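Asham reuse cafe to stay open through the summer

Wed 10 June

The repair and reuse cafe in Asham will stay open until the end of the summer after the town council agreed to extend its lease on the old post office in Rollilis Street.

The cafe opened in March as a trial and was due to close this month. Councillors voted on Monday evening to let it carry on under the same terms, at a rent of 79 pounds a week.

Figures given to the meeting show that 1,641 people have come through the door so far, and that 304 household items have been mended and taken home again. Kettles, lamps and radios were the most common. Bicycles are not accepted, as there is no room to store them.

The council will also put 500 pounds towards a new extractor fan for the back room, where soldering is done. Work on the fan will mean closing for two days, and the dates will be put up in the window.

Some residents of Rollilis Street had complained about parking on Saturdays. The cafe has asked drivers to use the car park behind the library, which is free until noon - the walk takes a few minutes. Two spaces outside the front door will be kept for people bringing in heavy goods.

Drasow, the furniture shop next door, has offered the use of its yard for larger repairs such as chairs and chests of drawers. That part of the scheme is expected to start once insurance has been arranged.

Drinks will still be served at the counter by Lý, the bakery on the corner, with cakes on Fridays and Saturdays only. Customers who bring their own mug get a small discount.

Opening hours do not change. The cafe is open from Wednesday to Saturday, 10am to 4pm, and there is no need to book for small electrical items. Clothing repairs are by appointment - ask at the counter or ring the town hall. The lease will come back before the council in the autumn.
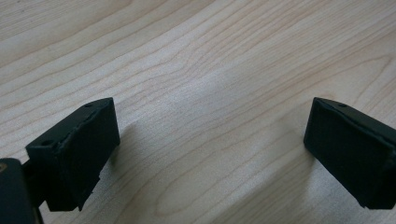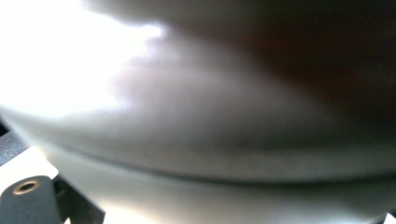
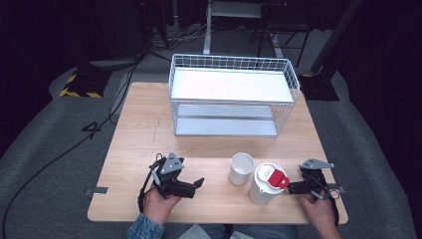
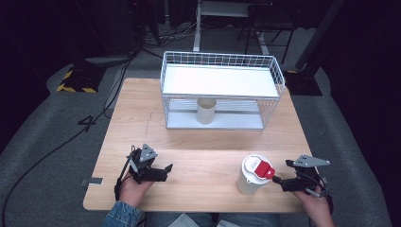 Last two pictures: a white wire shelf on a light wooden table, with two white cups in the first and a cardboard tube in the second.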